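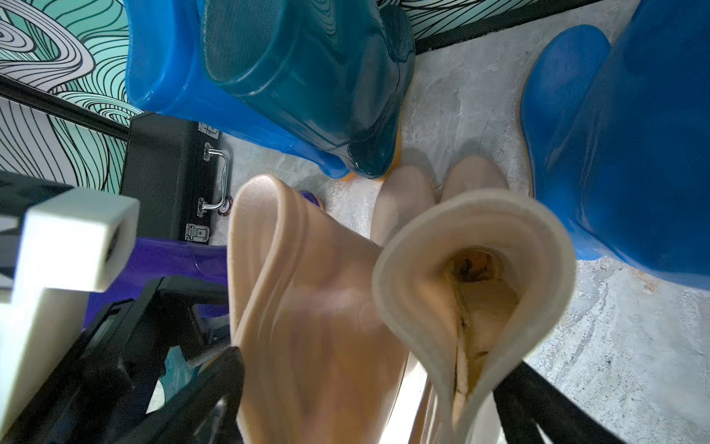
Boot maintenance thread, for anyone who shares a wash-down room with other people's footwear.

Rubber boots fail at the crease above the ankle first. Flex the shaft by hand and look for fine white lines. If a fingernail catches in one, patch it now.

Storage: upright or hung by the heel. A boot left lying on its side takes a set in the shaft, and the fold becomes the next crack.

Drying: air only, open end up, insole out. Keep them 60 cm from any heater. Fudby sells a rack that holds 18 pairs. We have one at the Oltdale site and it gets used in August, when it's least needed.

Color by job works better than names in marker. Beige for the clean side, blue for the yard. Purple is mine.

Raquel Mota asked about silicone spray. Fine on the outside — keep it off the soles, and off concrete floors.

Patch kit: roughen, degrease, 2 thin coats of cement, wait until tacky, press. Clamp overnight. Duct tape is good until lunch.

Hard cases go on the shelf, please. Grit gets into the latches.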